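The Drawer of Lost Lids

Every household has one cupboard that has to be closed with the knee. Ours is to the left of the stove, and it holds the plastic containers.

I put off dealing with it for most of a year. Then one evening in November I opened the door to find something to put half a pot of lentils in, and a landslide of takeaway tubs came out over my socks. I ended up storing the lentils in a salad spinner.

The trouble with food containers is that we never decided to collect them. Knives get chosen. Saucepans are argued over in shops. The tubs simply arrive, full of butter chicken, and are rinsed and kept by people who were raised to believe that throwing out a good container is a short step from burning money in the yard. My mother had an ice cream pail that outlived two dogs. In her freezer, the words "French vanilla" meant soup.

I called Saeed Kiani, a home organizer with a calm voice and a very small car, and asked how bad it could get. He told me about a client with roughly 100 lids and enough bottoms to fit perhaps a third of them. "She wanted to know where the rest had gone," he said. "I told her they were at her sister's."

Kiani's method starts on the kitchen table, cleared completely. Everything comes out, and every bottom has to meet its lid in front of witnesses. Whatever doesn't find a partner goes in the recycling that night, before sentiment sets in. He allows an exception for anything currently holding screws.

I bought help, naturally. Gurkier makes a lid rack that looks like a toast rack for giants, and Vullitz sells a nesting set in a shade it calls oat. The Moradi catalogue has a whole page of wire baskets, photographed with three lemons in them, as though that were anyone's problem. I came home with a $70 set from Forkico, which meant I now had the original mess plus a handsome new one. Kiani was too polite to comment, though he did pick up the receipt and put it somewhere I could find it.

His own taste runs to the cheap and see-through. If you can't tell what's in it from across the kitchen, he says, you'll open it in March and wish you hadn't. He likes a rectangle over a circle, too, for the dull reason that fridges are rectangles.

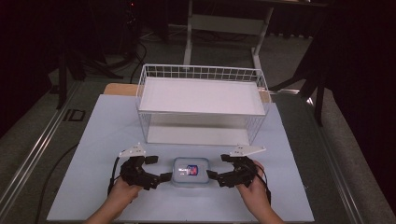
The wire basket was where we parted ways. Kiani favours one for raising things off the shelf, so that a second layer can live underneath, and he talks about this second layer the way other people talk about a cottage. I've never been able to keep anything under a basket without forgetting I own it. We compromised: baking pans below, containers on top, and an understanding that I don't bake.

By the end of the evening I had a modest stack of tubs with their lids on, a bag for the depot and one lid, pale green and perfectly round, that I couldn't match to a thing and couldn't throw away. It's on the windowsill at the moment with a basil plant sitting on it – a temporary arrangement, I've told everyone.

The cupboard door now closes with one finger. My sister came by for supper last week and went home with leftover curry in one of the Forkico containers, lid firmly snapped on. I've asked for it back twice.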